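Über uns

Kelteo richtet Tische in Teeküchen und Pausenräumen ein und hält sie in Ordnung. Betreut werden 61 Standorte mit bis zu 200 Plätzen. Grundlage ist ein fester Ablauf: abräumen, Fläche wischen, Halter ausrichten, Getränke nachstellen. Transparente Acrylhalter bleiben auf dem Tisch, Tücher und Kartons nicht.

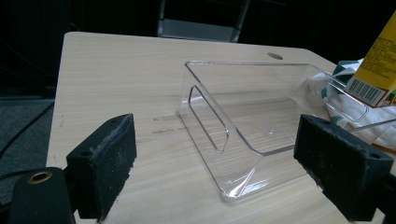

Bei uns in Dreltham stand der Halter früher immer am Rand, seit März steht er mittig und bleibt dort auch, schreibt Kheri Biwott.

Getränkekartons werden nach Aufdruck sortiert und entsorgt – maßgeblich sind Produktionsdatum und Entsorgungshinweis. Leere Kartons sind flach zu drücken. Die Leitung der Abteilung Pausenräume hat Celina Borkowska.

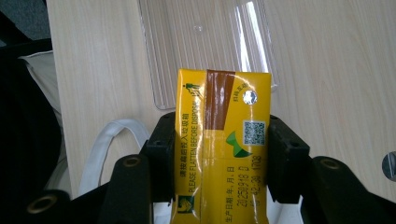

Getränkekarton mit Aufdruck »Please flatten before disposal«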